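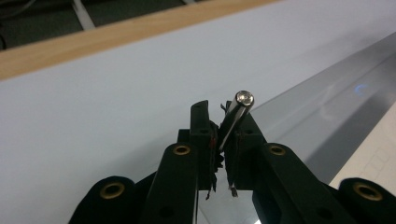 How do you log a long walk so that a record body will accept it?

You keep a written sheet for each day, a GPS track for the same day, and a signature from someone who saw you at the start and at the finish. All three have to agree with each other.

Home | Guides | Records | Routes | Contact

Apr 30, 2023

These steps are the ones I used for the Hirkthorpe to Gisham route, which is 300 miles by the coast path. They should work for any walk or run where you want the distance recognised.

1. Read the rules first. Some bodies want notice before you set off, and a claim sent in without it will be turned down.

2. Draw up your sheet. You need the date, start time, start place, finish time, finish place, miles and signature. Leave a wide column for notes.

3. Start the GPS before you move and stop it after you finish. If you take a break, leave it running. A gap in the track is harder to explain than an hour of standing still.

4. Find your witnesses early. Shop staff, wardens and hostel managers are usually happy to sign. Family members are often not accepted. Ask for a printed name and a phone number next to the signature.

5. Copy everything each night. Photograph the sheet and save the track in two places. I lost a day at Dondari campsite when my sheet got soaked in my jacket.

6. Add up the miles from the sheet and from the GPS separately. My yearly totals for two seasons were 1,446 and 1,482 miles by GPS, and the sheets came out slightly lower. Send in the lower figure and say how you got it.

7. Post copies and keep the originals.

Allow plenty of time for a reply. I sent mine in July and heard back after eleven weeks.

Comments (3)

coastpather: Does a watch count as GPS for step 3, or does it need to be a separate unit?

slowmiles: A watch was fine for mine. Check the battery lasts the full day with tracking on.

fellside_jo: I used the Effiong logbook for this. The signature column is too narrow, so rule your own.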